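Speaker notes – "The brush in the cup, and what our success rate was hiding"
Eduardo Lumbao
Practice run 29th April, real thing in May. Keep to 30 minutes including questions.

Opening

Skip the company intro. Jomar is doing that before me and they'll have had enough of it.

Start with the number. Over 600 runs of the put-away task, the Simomton log said 80 percent success. Let that sit. Ask who in the room would sign off on it. Some hands will go up. Don't be mean about it, I signed off on it too.

Then say what the talk is about: the number came from a check that didn't check much. I'm going to be rude about our own work for a while, and after that a little rude about everyone else's.

Slide 2 – the task

Say it in one breath. Hairbrush goes in the mesh cup, handle first, fingers let go, fingers back off. That's all of it. A small child does this without being asked (pause – people with kids will object).
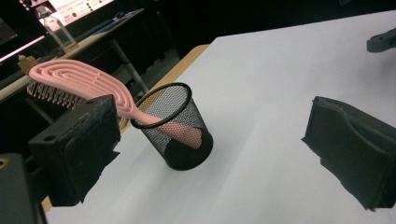

Slide 2. Brush in the cup, handle down, fingers open.

Give them a few seconds with it. Then ask: is this a success? The log has a box for that and the box is either ticked or it isn't.

Point at the head of the brush, where it reaches over the top of the left finger. The fingers are spread wide, so by the rule we had, the object is released. But where does the hand go next? If it goes straight up, the finger meets the bristles. One still can't tell you how that ends, and neither could our log, which stopped at "fingers open."

That's the fault. Say it plainly: the check stopped before the retreat. Anything that went wrong on the way out was scored as a win.

Slide 3 – what Jomar found

No picture here, just the table. Jomar Baluyot went back and watched the retreats by hand, which took him most of a week and did nothing for his mood. Four kinds of trouble:

Brush lifted back out with the finger.
Cup dragged along the table.
Cup tipped over.
Finger pad snagged on the bristles and the arm kept pulling.

Spend longest on the last one. The arm kept pulling because the force limit was only watched during the grasp. Once the fingers opened, Ondilus (our motion layer, for those who came in late) treated the move as free space. I'd like somebody to defend that design to me over coffee. I tried to defend it myself in the review and got two sentences in.

If asked whether anyone was hurt: no. If asked whether someone could have been: yes, if they'd reached in to free the brush while the arm was pulling. People do reach in. I have done it. The stop button was within arm's reach and I used my hand.

Slide 4 – looks fine from here
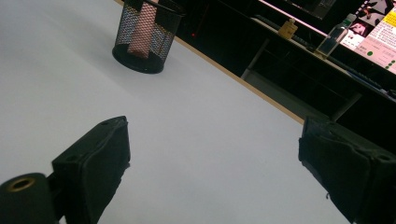

Slide 4. Open fingers, clear tabletop between them, cup farther off.

This is the slide for the people who want to fix it with a better vision model. The vendor pitch we got for Lagman was that it would look at the view after release and decide if the job was done. Fingers empty, cup upright, yes, done.

My problem with it: look at what's in the cup. Through the mesh you get a pinkish shape and not much more. I wouldn't bet lunch on what it is from this view. And the top of the cup is out of view, so whatever is sticking out of it, or caught on the rim, isn't there to be judged. A model that says "done" with high confidence on this is guessing, and it's guessing the way we want it to.

Don't oversell. Lagman did catch the tipped cups. Tipped cups were the ones we'd have caught anyway.

Slide 5 – what we changed

Force limit stays on through the whole retreat. Boring, one afternoon of work.

Fingers back out sideways before going up.

A run isn't scored until the arm is home and a second view shows the top of the cup.

Rule about hands: button first, then brush. Printed and taped up. I have no faith in printed and taped up, so there's also a gate switch now.

Slide 6 – the rescored number

I'm not showing it. Somebody will complain. We rescored from video that wasn't shot for the purpose, and in plenty of runs you can't see the part you need. I've seen two versions of the new figure and they don't agree. When the Sosadness rig has done a clean set I'll publish that one, good or bad.

If there's time: ask the room where their own scoring stops. Wait for an answer, even if it's awkward.

Spare points if questions dry up – why the brush was worse than the pens (the head hangs way out past the cup), why we left the pads alone for this round, why I don't like the word "released" in a log.

Water. Slow down on slide 3.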